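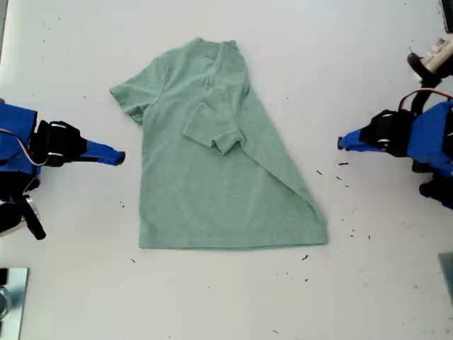 Benedito Prado says most people throw out a T-shirt for something that went wrong in the washing machine. He would like them to look at the dial before they blame the shirt.

Home Features Style Money Letters Subscribe

Wash Less, Wear Longer

Prado has run the Jadier laundry since 2000. The shop takes in household washing from the blocks on either side of it, and by 7 in the morning the first bags are on the counter. Most of what comes in is ordinary cotton: shirts, towels, sheets, pajamas. He says a lot of it didn't need to come in at all.

A shirt worn for a few hours over an undershirt can go back on a hanger. Jeans can wait longer than that. Towels are different, as they stay damp and should be washed often, but even a towel lasts longer if it is hung spread out between uses. He tells customers this and they keep bringing the jeans.
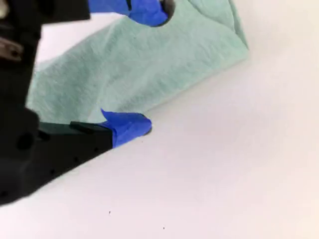 The damage in a normal wash comes from rubbing. Cotton yarn is made of short fibers twisted together, and each time the cloth rubs against other cloth, some of the ends work loose. They come away as lint or roll up into pills. Heat in the dryer makes it worse. The fabric gets thinner at the places that rub most, which on a T-shirt means the belly and under the arms.

Vestetti, a small company that rents uniforms to restaurants, began keeping track of its cotton shirts one March. It wrote down each wash and why each shirt was pulled. The longest-lasting one went through 133 washes. The office manager put it down to a cool setting and a line in the back room, though she admitted that it was an odd size and may have had an easier life than the others. 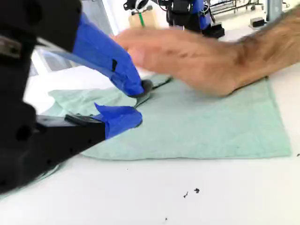 Does cold water get clothes clean? For everyday dirt and sweat, it does with a modern detergent, and warm water is worth saving for grease, bedding and anything worn by someone who has been sick.

Detergent is the other common mistake. Too much of it stays in the cloth and leaves it stiff, and people then add softener to fix the stiffness. On towels, softener leaves a coating that keeps them from soaking up water. Prado uses 2 tablespoons for a full load at home and skips the softener.
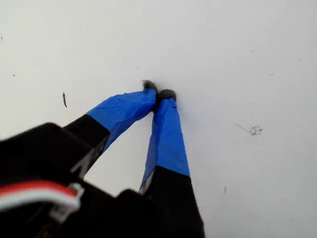
HOME & CARE

Folding matters less than people think, with one exception. Knits should be folded, never hung, or the shoulders stretch. Woven shirts can go either way. Thongsuk, the tailor's shop across from the laundry, charges 20 dollars to reshape a sweater that has spent a winter on a wire hanger, and it can't always be done.

The tailor's other steady work is small holes. A hole the size of a pencil point takes a few minutes to close. Left alone through several washes, it will need a patch. The shop keeps a drawer of thread for walk-ins and closes at 6.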